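4 min read

How do I fold woven cotton tea towels so the drawing ends up on top?

I've been making tea towels to sell at the Graltness spring market in May. They're cream cotton with a fine diagonal weave, hemmed all round, and each one has a drawing done by hand in brown fabric pen. The drawings are simple outlines, a bit wobbly, and no two are the same.

My trouble is the folding. I've tried folding in half and then in half again, and the drawing either ends up inside or gets a crease straight through it. When I do get it on top, the corners don't meet and the hem makes a lump underneath so the pile leans over. I need them flat enough to go in a paper band with a label on. I've got 16 done and a bag of blanks still to draw on, so if the answer is to put the drawing somewhere else I can still do that for the rest.

I also don't know whether to iron before folding, after folding, or both. The pen is a Zilby one and the packet says to set it with heat but doesn't say much more than that.

Asked February 2023

Answer 1

Fold away from the drawing. Lay the towel face down on a table, so you're looking at the back, and work out where the drawing is underneath. You can usually see it through cotton if it's thin enough, otherwise put a pin at each side of it.

Fold one long side in over the back, then the other long side over that. You should have a long strip with the drawing somewhere in the middle of the front. Then bring the top down and the bottom up, both onto the back, and turn the whole thing over. The drawing should be on the front with folded edges all round it and the hems tucked away behind.

If the drawing is near a corner this won't work so well, as one side has nothing to fold. In that case fold the towel in half lengthways with the drawing outside, then fold the plain end underneath. You will have hem showing on one or two sides but it looks fine if the corner that faces the customer is a folded one.

For the lump: don't let the hems land on top of each other. Stop the second fold about a finger's width short of the first. On the towels I used to do for a shop the hems were quite thick and that small gap made all the difference to how they stacked.

For the blanks, I'd fold one first, mark the front panel with a couple of tacking stitches, unfold it and draw inside the marks.

Answer 2

Just roll them and tie with string. Much quicker and no creases. Everyone at our market rolls theirs.

Reply from the person asking: Thanks, but I've already had the paper bands and labels printed, 300 of them from Gitau, so they need to be flat.

Answer 3

Agree with the first answer on the folding. I'll add the ironing, as that part hasn't been covered.

Iron twice. The first time is to set the pen, with the towel opened out. Leave the ink to dry overnight, put a plain cloth over the drawing and press with a dry iron, no steam. Check the packet for the heat and how long. I give mine 2 minutes, moving the iron a little so it doesn't scorch. Do a test on an offcut and wash it before you do the rest – pens vary, and so does the finish on the cloth.

The second time is after folding, and only lightly. Press from the back. If you iron hard on the front, the ridge of the hem comes through and you get a line across the drawing that is difficult to get out again.

Fold on a hard, flat surface. An ironing board is too soft and too narrow and the towel slides off the end while you are trying to get the edges straight. A pale table is better than a dark one for this, I find, as you can see pencil marks and bits of fluff before they get folded in.

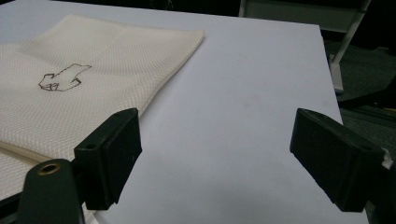
Should I wash the towels before I draw on them?

Wash them first at the hottest setting the label allows and leave out the fabric softener. New cotton often has a dressing on it that stops the ink going in properly, and woven cotton can shrink quite a bit in its first wash. If you draw first, the outline can pull out of shape when the cloth tightens up. Iron them while slightly damp, then let them dry fully before you start with the pen.

The blanks I get from Villanueva came up noticeably shorter after one wash, so measure yours again before you settle on the fold.

Related questions

Getting brown fabric pen out of a tablecloth
What width should a paper band be for a tea towel?
Mitred corners or straight hems for kitchen linen
Can you iron over a printed label?
Storing folded linen without yellow lines
Table covers for the Graltness market – what size?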